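Learning to Swim at 41

I signed up for adult swim lessons the way other people sign up for a gym in January, late at night and a little bit mad at myself. We'd just come back from the lake, where my nephew had spent the whole week yelling at me to jump off the dock, and I'd spent the whole week saying my ear hurt. My ear was fine. I couldn't swim!

I grew up nowhere near a pool. My mother was scared of water, her mother was scared of water, and the closest any of us came was standing ankle deep at the beach holding our shoes. You can hide it for years, too. You become the person who watches the bags.

The Sekwood pool runs a class for grown-ups on weeknights, after the kids clear out. There were six of us, all trying not to look at each other in our brand new suits. Our teacher was Samira Bataineh, who has the loudest whistle I've ever heard and the patience of somebody who has raised teenagers (she has three).

"Everybody's going to put their face in the water tonight," she told us. "I don't care for how long."

Mine went in for maybe a second. I came up spluttering like I'd crossed the English Channel, and Rami Srour in the next lane clapped for me. Rami is a retired bus driver and he'd been in the class since April. He still couldn't float on his back, and he didn't seem to mind a bit. He just liked the company, he said, and the snack bar.

By week three I had a routine. Goggles, cap, flip-flops, a big towel, something to eat in the car on the way home — because swimming makes you hungrier than any exercise I've ever done, even when most of the swimming is holding onto the wall.

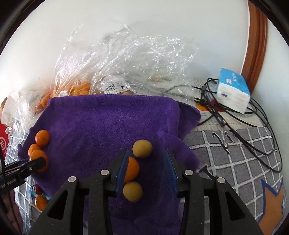

The night I let go

Floating was what got me. I could kick, I could blow bubbles, I could do a sort of angry paddle from the steps to the rope. But lying back with nothing under me? Every time, my stomach folded up and my feet sank and down I went.

Samira tried everything. She had me look at the ceiling lights, she had me hum. Finally she put one hand under my shoulders and started asking about my job, and I was halfway through a long complaint about our new scheduling software when I noticed she was standing 5 feet away with her arms crossed, grinning at me.

I sank right away, of course. But I'd done it, and I did it again before the hour was up, and then I sat in the parking lot and called my sister and cried a little.

I still can't do a real lap without stopping. My breathing is a mess and I swim crooked, so whoever shares my lane has to keep an eye out. Rami got his float in the second session and now won't do anything else. We've both signed up for the next one, and I've told my nephew to save me a spot on the dock.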